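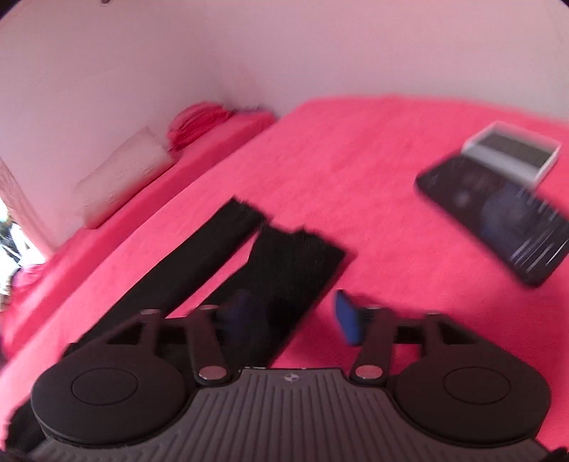

A list with no musicals in it was drawn up by people who leave before the singing starts, one voter at the Soriano wrote across the bottom of the ballot, and then went on to nominate four musicals and a documentary on tap.

Figure 2. Black fabric strips on a pink fleece blanket.

4.2 What voters did with the instructions

Remarks like this came in large numbers, and we hadn't planned for them. The ballot asked for ten films in order of merit. It left a thin margin at the foot of the page, intended for the printer's convenience, and voters treated it as the main event. We printed 2,000 ballots for the two cinemas, the Soriano in Winholm and its smaller sister in Purkcombe, and 1,373 came back with at least one legible title. Voting closed on 23/07/2023. Ballots handed in during August, mostly with apologies and in one case with a revised top three, were left out of the count.

The coding scheme described in 4.1 assumed that "merit" would be read as quality. Some voters read it that way. Others listed the films they had seen most often, or the films they thought a serious person ought to list, and a few drew a line halfway down the page and did one above and the other below. We kept these split ballots and coded each half separately. The upper halves lean heavily toward subtitles. The lower halves contain a great many sharks.

Remakes gave us more trouble than any other category. Where two films share a title, the ballot asked for a year, and voters mostly supplied the year in which they had seen it. Titles were matched against the Vevent catalog used by both box offices, which lists the later version first and offers the earlier one only if asked twice. An unknown share of votes for silent films has therefore probably gone to their louder descendants. We checked 400 ballots by hand and moved votes where the margin notes settled the question ("the one without talking" was accepted as evidence).

Purkcombe voters wrote shorter notes and were ruder about length. Films over three hours did worse there than in Winholm, a difference we first put down to taste. The Purkcombe seats were replaced after the survey, and we would now want to repeat the question before saying anything firm about the town's attitude to epics.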